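Skemiler hand-held gripper pair: six weeks of plates, bowls and one sore thumb

Posted 24th August by Eleri Jenkins

I have wanted to write this one up since June, when the Skemiler pair landed on my desk and I promised everybody on the Zosalau board a proper comparison with the Tijani set. Well, it took a while! I've been using both for two-handed kitchen work (plates, bowls, pouring, a bit of cutting), and I have opinions.

Quick background on what I paid. The Skemiler pair came to 1,488 dollars with the cables and the small tool roll. The Tijani pair was 1,290, and then I had to buy finger pads on top, so call it closer than it looks on paper. Both plug into the same Trernura recorder I've had forever, which made swapping back and forth pretty painless.

First impressions

The first thing you notice is that the Skemiler is chunky. I have small hands and I was worried. But the handle angle is good, the weight sits low over the wrist, and after an evening of it I'd stopped thinking about where my fingers were. The trigger is another story. It's stiff for the first half of the pull and then it sort of gives way, so light grips take practice. I crunched a cracker or two learning that (okay, a whole sleeve of them).

The Tijani trigger is smoother all the way through, no argument. If you only ever pick up soft stuff, buy that one and skip the rest of this review.

Plates are where I changed my mind

A dinner plate is a mean little test. The rim is thin and slick, it slopes, and all the weight hangs off one edge the second you lift. With the Tijani's bare fingers I got a slow, sickening rotation nearly every time I brought a plate up on edge with one hand.

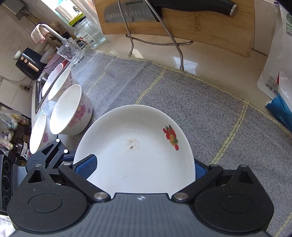

So the pads matter a lot more than I figured going in, and the textured ones are well worth having. They give just enough to seat on a curved rim, and they don't leave marks on the glaze. Wipe them down now and then with a damp cloth, though, because grease turns them into ice skates. I keep a cloth by my elbow and do it every few plates without really thinking about it anymore.

Bowls were easier on both sets. Smaller bowls, I'd give it to the Tijani by a hair, because the narrower fingers get down inside without bumping the far wall. Anything wide and heavy goes to the Skemiler.

Two hands at once

This is really why I bought a pair, and it's the part the product pages barely mention. Two big grippers working on the same object get in each other's way! The housings are wide, and if you come at a plate from the same side with both hands you'll knock knuckles. What worked for me was keeping one gripper low at the near rim and bringing the other in over the far side, at a slant. My friend Ifigeneia Stefanou tried it the same way and got comfortable in maybe ten minutes, and she'd never held one before.

The cable is my biggest gripe. It's long, it's stiff, and it comes out of the back right where it wants to flop over your hand. I ended up running mine up my sleeve with a loop of soft tape at the elbow for the longer sessions. The Tijani cable is thinner and exits lower, so point to them.

Thin gloves are fine on both, by the way. I was asked about that on the board. Thick rubber ones made me lose the feel of the trigger completely, so I gave up on those.
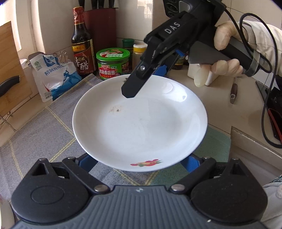
How they're holding up

I logged 3,061 grasps on the Skemiler pair before writing this, counting the botched ones. The pivots are still tight. One screw on the left unit had backed out a little when I checked it, and a quarter turn fixed that. The pads have gone slightly shiny at the tips and I expect to replace them by winter. A new set is 50 dollars, which stings a bit for what you get.

The Tijani pair has fewer hours on it, so I won't pretend that's a fair fight, but there's already some side-to-side play in the right one that I don't love.

Would I buy it again?

Yep. For dishes and anything with a rim, the Skemiler pair is the one I reach for, stiff trigger and all. Four out of five from me, and I'd go to four and a half if they'd sell it with a softer cable. I've still got the Tijani set on the shelf for fruit and bread. Next up is the longer finger kit, as soon as it's back in stock.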